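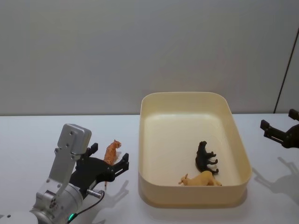 Two arms, one tray and a tiger: sorting toy animals at Kukmont.

What the arms leave for us
Opinion, by Wing-sze Kong
27/07/2022

I have worked at Kukmont for many years, the first part of them at the packing benches and the last part as a shift leader. We put together animal sets for toy shops. A set has a box, a card with the names of the animals, and the animals themselves. English is my third language and I learned most of it at those benches, so I hope the reader will forgive me if I say some things too plainly.

In spring the company began to try two-armed robots for one part of our work: taking figures from the table and putting them into a tray, before the tray goes to a person for checking. The project has the name Ulex. It was presented to us in the canteen with slides, and the slides had the word "freedom" on them. We would be free from the boring part of the job. I want to write about this word, because I think it was chosen by people who never did the boring part.

It is true that the work is boring. A tiger, a bear, a lioness, then again a tiger. On a normal shift one packer handles 2,000 figures, and in the evening your fingers still want to close around something. My wrist has been treated two times. If a machine takes this movement away from me, I will not cry for it, and I do not agree with those colleagues who say that every robot is a thief. Some of them have good wrists and are 25 years younger than me.

But the boring part was also the part where we talked. Hands that know the work leave the head free, and across the bench we have discussed marriages, school exams, the price of flats and one long quarrel over how to cook lentils. New people learned the job in this way, and they also learned who could be asked for help. Now the person at the robot station stands alone and watches. She must look at the screen, look at the table, and press a button when a figure has fallen in a bad position. She cannot talk, for the reason that the stop can come at any moment. I did this station for the whole of July, and I was more tired after it than after packing. It was a different tiredness, which sits behind the eyes.

Raimonds Pärn, our production manager, tells me that this is only the beginning and the stops will become fewer. I believe him. He is a fair man and he showed me the numbers without my asking: 200 stops in the first week, 33 in the last one. I told him that I am happy for the arms, but I asked what the person will do when there are no stops left. He answered that she will look after more stations. So the better the machine becomes, the more of them one person must watch, and the farther she stands from the next person. This is a plan for machines. For people I have not yet seen the plan.

I know that other places have done it differently. My cousin works at Chettiar, where they make lamp parts, and there the operators were asked before the purchase which tasks they wished to give away. They gave away the lifting and one very dirty cleaning job. They kept the assembly, and management accepted it, although the assembly was what the seller wanted to automate. The result is perhaps less impressive for visitors. But my cousin's colleagues speak about "our machine", and at Kukmont everybody says "their machine".

There is also the matter of money, which one should not be shy to mention. A packer with us is paid by grade. Checking is a higher grade than packing, and watching a robot has at the moment no grade at all, so it is paid as packing. Yet to do it I had to take a course, pass a safety test and learn the menus of the Flirkus control software, which are written for engineers. If the company says that our work has become more skilled, and it says so in every newsletter, then the wage table should say it too.

I do not ask that the arms be sent back. I would ask for three things, and they are not expensive. Put two stations side by side, with two people, so that there is again somebody to talk to. Let everyone change between watching, checking and packing during the shift, so that neither the wrist nor the eyes carry it all. And give the work its own grade before the next pair of arms is ordered.

The order, as I understand, will be decided after the summer stop. The packers have not been invited to that meeting. I have written to Mr Pärn to request a chair for one of us, and I am waiting for his reply.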